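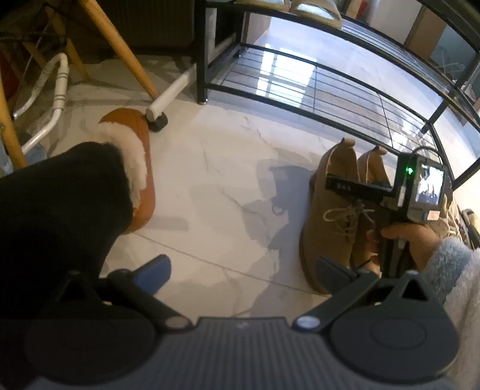
Hand-held grippers in use near a shoe rack on a tiled floor.

Assembling and Setting Up a Pair of Clemel Hand-Held Grippers for Floor-Level Work

Prepared by Huệ Kiều for members of the Skultside shared workshop

This guide covers final assembly, bench checks and home setup for a matched pair of Clemel grippers. It applies to members who have completed the printed parts and intend to record footwear handling at home: picking up single shoes, pairing them, and placing them on a rack. Members building the arm-mounted version should follow the separate Tanguy bracket guide for steps 1 and 2 and return to this page at step 3.

Before You Begin

The following items are required for each gripper:

Printed body, two housings and two jaw arms
One bag of pivot pins and screws (bag B; bag A belongs to the older body)
Two fingertip pads
One handle with thumb trigger
One camera module with cable
400-grit abrasive paper
Thread-locking compound, removable grade

Parts printed before the February revision have a shallower pin seat. They may be used, but the pins will stand slightly proud and must not be forced flush. Members who are unsure which revision they hold should compare the part against the sample on the workshop shelf.

Step 1. Prepare the Jaw Arms

Sand the inside of each pivot hole with the 400-grit paper until the pin turns under finger pressure alone. Remove all dust before fitting. Do not use a drill to enlarge the hole, even by a small amount. An oversized hole allows the arm to rock sideways, and the fault is difficult to see until the pads meet at an angle.

Fit the left arm first. Insert the lower pin, then the pin behind the pad, and leave both screws half a turn loose. Repeat for the right arm. With both arms in place, open and close the jaws by hand several times and watch for uneven travel. Tighten the screws in small, alternating turns.

Step 2. Fit the Pads

The pads slide onto the ends of the arms and are held by one screw each. The contact faces must be parallel when the jaws are closed. Place a strip of paper between them, close the jaws and pull the strip from the top, the middle and the bottom. Resistance should be equal at all three points. If it is weaker at the tip, loosen the pin behind the pad, press the tips together and retighten.

Open the jaws fully and measure the gap between the housings and the nearest part of the handle. The minimum clearance is 24 mm. A smaller gap will pinch the knuckles of a gloved or long-sleeved user.

Step 3. Route the Camera Cable

Secure the cable with a loose arch over the top of the module. A tight cable will pull on the connector each time the wrist turns. Once it is in place, power the unit and wait for the indicator light to turn green. If the light stays off, disconnect the power before reseating the connector.

Open Wunda, select the left unit and confirm that the preview is live. Repeat for the right unit. The two units must be registered in this order, and a pair entered the wrong way around cannot be corrected after recording has started.

Step 4. Prepare the Floor Area

Polished tile is permitted, but it requires some attention. Ceiling lights reflect strongly from it, and the automatic exposure may darken black shoes and dark clothing to the point where their outlines are lost. Lock the exposure with the gripper pointed at the darkest item to be handled.

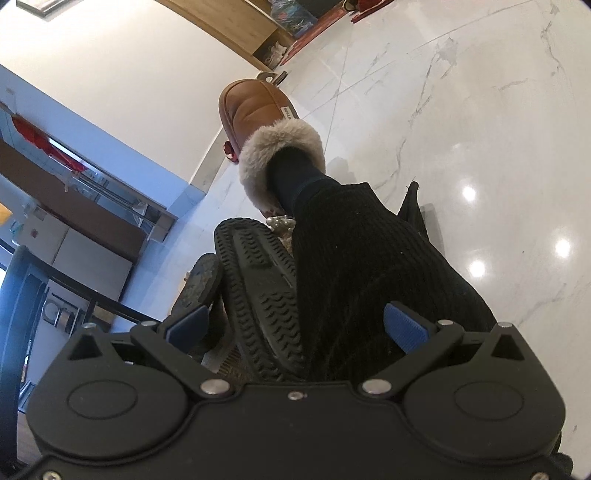

Before the first recording, lower the gripper to working height and check the preview from that position. A preview that looks correct when the user is standing will often lose the tips of the jaws when the user bends down. Both pads must remain visible through the full opening and closing movement. If one leaves the view, adjust the tilt of the camera module and tighten the clamp again.

Persons standing in the work area are to keep their feet still while a gripper is moving near them. Loose laces should be tied or tucked in. Wide trouser hems can catch on the outer pins, and users are asked to approach from the toe of the shoe when someone is standing close by.

Step 5. Record a Test Sequence

1. Hold both grippers open above the floor and start the recording in Wunda.
2. Close and open each gripper once, left first.
3. Grip one shoe at the heel, lift it clear of the floor and set it down in the same place.
4. Repeat with a shoe lying on its side.
5. Place one pair on the lower shelf of the rack, toes outward.
6. Stop the recording and wait for the file to be written.

The reference sequence made on the workshop bench contains 889 frames. A home sequence may be longer or shorter, but the frame totals for the left and right units must match. If they do not, replace the cable on the unit with the lower total and repeat the test.

Step 6. Check the Jaw Log

Open the jaw log and locate the highest reading for each unit. A fully open Clemel returns a value of 1,859. A lower reading normally means that an outer pin has been overtightened and is stopping the arm short of its limit. Loosen the pin by a quarter turn, apply thread-locking compound and test again on the following day.

Record the final readings on the build card and keep the card with the pair. Units without a completed card will not be accepted for the Tuesday inspection. Soft slippers with a fur lining may shed onto the pads, so wipe both pads with a dry cloth before packing the grippers away.

Related guides
Tanguy bracket: mounting and alignment
Wunda: registering left and right units
Replacing worn fingertip pads
Clemel parts list and print settings

Last updated: February

Skultside Shared Workshop | Contact the tool desk | Back to top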